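Storing rolled prints in a cardboard tube without ruining them

Most advice on tubes comes from people who sell tubes. I have kept posters, maps and a fair number of unframed prints in them for years, and I remain unconvinced that a tube is a good home for anything you care about. It is cheap, though, and it fits on top of a wardrobe, so people will go on using them. If you are going to do it, do it properly.

What you need

A tube longer than the widest print by at least the width of your hand. Clean tissue, acid-free if you believe the label. A dark cloth to work on. A soft pencil. Ignore the "archival rolling kit" that the shop in Hinbridge keeps by the till. It is tissue and a ribbon.

1. Choose the tube

Wide beats narrow every time. The tighter the curl, the longer you will spend flattening the thing later, and the more likely that thick ink will crack. Narrow tubes are made to keep postage down and do the paper no favours.

Plain cardboard is fine for a few months. For longer than that I would want a barrier between the print and the board, whatever it says on the packet. Gilang Latuheru at the Pellow print room swears by plastic tubes. I don't like them. If there is any damp in the paper when it goes in, it has nowhere to go.

2. Look inside before anything goes in

Stand the tube up and look down it towards a window. Loose fibres, grit and old bits of tape all end up on the print. Push a rag through with a broom handle, then do it again from the other end. Run a thumb along the outside too. A soft spot means it has been crushed or has been wet, and either way it goes in the recycling.

3. Set up the table

Clear more space than you think you need and put the cloth down. I use black because white dust and paper crumbs show up on it at once. Creases in the cloth don't matter while you are handling the tube, but smooth them out before a print goes anywhere near it, or you will press the lines into soft paper. Keep the tube within reach on the same table, so that you aren't hunting for it with a half-rolled print in your hands.

A pale tube against a black cover is easy to check over for specks, and the diagonal line on the lower part of this one looks like the spiral seam you get on mailing tubes. 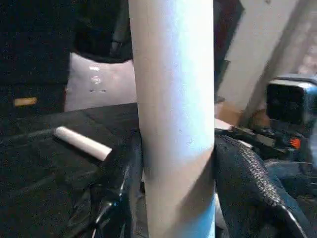

4. Roll the print

Lay tissue over the face. Roll from a short edge, slowly, with both hands flat and the printed side facing out. People argue about this. Marion MacAulay taught me to roll face in, on the grounds that it protects the image, and I did so until a heavily inked sheet buckled all over. Face out with tissue stretches the ink slightly and doesn't squash it. Thin posters will put up with either.

Don't use elastic bands. Don't use paper clips. A loose strip of tissue round the middle will hold it.

5. Put it in

The roll should slide in with no pushing. If you have to twist it, take it out and roll it again a little tighter, or find a wider tube. Leave some room at both ends and pad it with scrunched tissue, then fit the caps. I have never trusted tape alone.

6. Label and lay flat

Write the contents on the tube in pencil before you forget. Store it on its side. Stood on end, the print slides down and the bottom edge takes all the weight.

How long is too long?

I have seen 30 years claimed for a sealed tube, and I should like to meet the person who opened it. My own rule is to take everything out each May, let it relax under a clean board for 2 days and look for spots. If a print matters, buy a flat folder or have it framed.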